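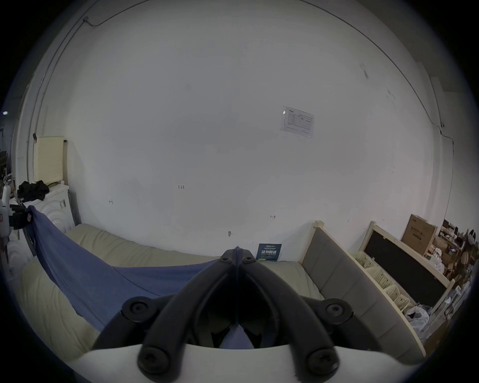 Learning to nap at 44 (sort of)

Filed under: Home Life, Slow Days
4 min read

I come from a family of non-nappers. My mother thought lying down before dark meant you were coming down with something, and if she caught one of us flat out on a Saturday she'd put a hand on our forehead and then find us a chore. So I got to middle age without ever having taken a nap on purpose, and I was weirdly proud of it!

Then in March I started the early shift at the bakery in Olville, which means my alarm goes off at a time I would rather not type out. For the first couple of weeks I came home at lunchtime, drank coffee, cleaned things that were already clean and fell asleep at dinner. My neighbor Nesrin Uçar, who worked nights at the hospital for years, watched me try to put my house key in her door and told me to go lie down. "On the couch," she said. "Bed is for night."

I was doubtful about the couch part, but she was right. If I get into bed at one in the afternoon I'm gone until five and I wake up with no idea what year it is. On a couch some part of you knows you're only visiting. You can hear the mail come. You stay a little bit dressed.

The first problem was length. I set my timer for an hour because an hour sounds like a nap, and I woke up every time feeling like I'd been dug out of the ground. Half an hour was better. What works for me now is twenty-five minutes, with the phone across the room so I have to stand up and be a person to turn it off. My coworker Su-bin Jin drinks a small coffee right before she lies down and says it kicks in as she's waking up. I tried it and just lay there with my eyes open thinking about the gas bill, so your mileage may vary.

The second problem was blankets, and I have opinions. A comforter is too much - you may as well be in bed. A towel (I was desperate) slides off. You want something thin and big enough to cover your feet and your shoulders both, because the minute your feet get cold it's over. I ordered one from a shop called Pudesora after reading far too many reviews. It had 357 of them and I think I read most, including a long argument between two strangers about whether it pills. Mine hasn't so far, but I wash it on cold and hang it up, and I'm told the dryer is what ruins them.

Light turned out not to bother me much. Noise does, though only certain kinds. Trucks are fine and so is rain. The guy two houses down who practices the same 11 notes on a trumpet is not fine, and I've started lying down a bit later so he's finished by then. I used to put on a podcast, but I kept getting interested. Now it's a fan, even when it's cool out, pointed at the wall.

What surprised me most was the guilt. I'd lie there making a list of what I should be doing, and then I'd get up and do one of the things badly. It took more than a month before I could lie down without announcing it to my husband like I was asking for a permission slip. (He doesn't care. He has never cared. He naps in the car at the grocery store.)

I did call my mother to tell her. There was a long silence and then she asked if I had a fever. Later in the same call she let slip that she "rests her eyes" most afternoons now, in the green chair, with the radio on. So there you go!

If you're on an early shift too, tell me when you nap and for how long. I'd also like to hear from anybody who has gotten the coffee thing to work, and what size cup we're talking about. I'm going to try it again next week with half as much.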